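Pulling a clean quote from a live TV interview

Quick version, I'm on deadline. This is how we do it at the Ellwood desk, works for cable, radio, podcasts, whatever.

Record it yourself. Don't wait for the network transcript, they post late and they drop words. Start the recorder 4 minutes before the segment. Write down the clock time when the guest comes on.

First pass, no typing. Just listen and jot times. Anything that sounds like news gets a star. A 20 minute interview usually gives you about 7 stars, most of them junk.
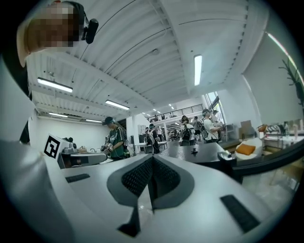
Headset on, mic at the ready.

Second pass, type only the starred bits. Word for word, ums out, everything else stays in. Include the host's question, always. Half the bad quotes Nazar Kuzmenko sends back to me are fine word for word but answer a diffrent question than the story says.

Then check names and titles. Then play each quote one more time while reading along. Yes again.

Crosstalk: if you can't tell who said it, don't use it. Paraphrase or skip.

In the story, say where it aired and who asked. Link the clip if theres one up. Save your audio in the shared folder, show name first, then guest.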